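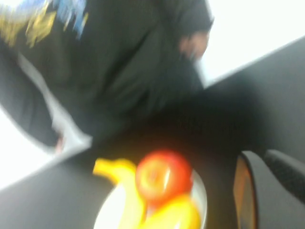 3.2 Sleeve habits during standing work

The second part of the study looked at how people wear their sleeves when they work on their feet. Most earlier work on cuff wear has dealt with desk jobs, where the forearm rests on a hard edge for hours and the fabric thins on the underside. People who stand at a table touch it less often, but they move their sleeves more. We wanted to know whether this leads to a different kind of wear.

A total of 79 people kept a sleeve diary for 20 working days in August. They came from three shops belonging to Skarell, a bag and upholstery maker, and from the packing floor at Bescombe. Everyone wore their own long-sleeved tops. At the end of each day they wrote down whether the sleeves had been left down, pushed up, or folded, and whether both sleeves had been treated the same way.

The last question gave the clearest result. Uneven sleeves were common in every shop and at all ages. Many people pushed up one sleeve early in the day and left the other alone until lunch. Few of them had a fixed reason. When asked, they spoke of habit, of a watch, or of a cuff that had gone slack.

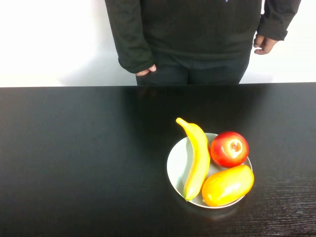
Figure 2. Loose long-sleeved sweater in a dark soft knit, with one cuff sitting higher than the other.

Knit tops and woven shirts were scored apart. A woven cuff has a button and tends to stay where it is put. A knit cuff holds by stretch alone, so it slides down as the ribbing tires and has to be pushed up again. Cletus Kowalczyk, who scored the returned garments, used the Wojcik scale, on which 100 stands for a cuff that goes fully back to its first width after stretching. Two garments were left out of the scoring after they were washed with bleach.

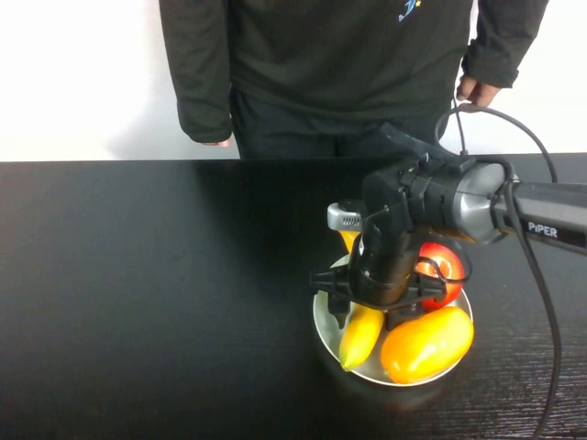 Figure 3. Long sleeves at a standing table, with a loop of black cable held near the hip.

Scores were lower for the sleeve that was pushed up more often, as expected. The gap was small for wool and larger for cotton blends. Elbow wear showed no clear pattern. Soledad Calloway read the diaries a second time without seeing the scores, and her coding agreed with the first reading in all but a few entries.

Color was recorded because lint and pale threads are easier to notice on dark cloth, and people may wash a dark top sooner for that reason.
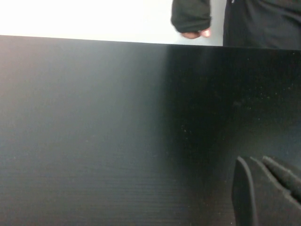
Washing was therefore entered in the diary as well, with the day and the water setting. Tops washed warm lost more stretch at the cuff than tops washed cold. We did not ask about drying, and the Belis wear survey, whose form we borrowed, leaves it out too. The effect of tumble drying on the ribbing is taken up in Section 4.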